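4.2 Drag estimates and the tumbling problem

Decay times in this section come from the Zedik propagator, run with the same atmosphere table as section 3. We did not re-tune anything between runs. The upper stage is the hard case. Long, thin, tumbling, and the area it shows to the thin air up there changes all the time. A single average area is what most catalogs use. Fine for months out, poor for the last days.

So, 91 objects, all low orbit, all down by the end of May. For 59 of them the average area did well enough and the predicted re-entry fell inside the window. For 24 the window was missed on the early side. The rest were too short on tracking data to score and are left out of the plots. Early misses go with high spin, mostly. We tried splitting by shape as well, no clear pattern, see the appendix.

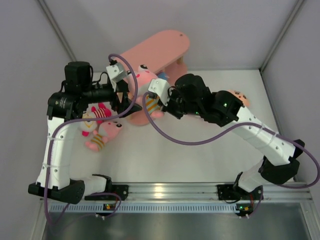
Figure 2. Bench setup, two arms.

Lekosine objected at the review that spin was being asked to explain too much, and that solar activity over the same weeks would push the misses in the same direction. Fair point. Solar flux was up for part of the period and the table lags behind it. We reran the early misses with the flux corrected after the fact. Most moved closer to the window, few moved into it. Spin still matters, in our reading, but less then the first draft claimed.

Tracking gaps are the other trouble. The Umside station sees a pass only when geometry allows, and a stage that drops fast can go dark between passes. Ruiz-Ortega suggests filling the gap with brightness curves from backyard telescopes. Not done here. Would need a common time stamp, and the records we were sent don't share one.

What survives to the ground is outside this paper. Tanks and engine parts tend to, thin skin doesn't. The ground track matters more for that than the exact hour, and a late error of one orbit shifts the track a long way west.

Error bars in the next section are from repeat runs only. They do not inculde the atmosphere table itself.

Comments

orbitwatcher: Which atmosphere table? Section 3 says "standard" and leaves it there.

Pell_K: Would like to see the early misses listed by launch year. Old stages vent differently.

dustyoptics: I have brightness curves for 2 of the stages in the appendix, GPS timed. Where do I send them?

orbitwatcher: same question as dustyoptics, I have some too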